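Speaker notes, Tilholm library evening, 9/16/22

Okay, start with the chore wheel story. Go slow, they laugh at the cardboard arrow. I shared a house with 3 other people after college and we fought over dishes more than rent (by a lot!). Whoever cooked thought cooking was enough. Whoever washed felt like the maid.

Then the February we ditched the wheel. New rule: you stop when the rack is full, and whoever comes next puts it all away before washing a thing. Pause here, let them think about their own kitchens. 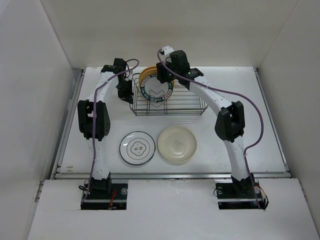 Raed Chamoun wrote back after the last talk that the rule falls apart with kids, and that his house went back to fixed nights within two weeks. Read that part out, it's fair.

Next bit: money. Phan grocery jar, who paid in, who "forgot." Ask for hands. Then questions, and plug the Rumetley potluck.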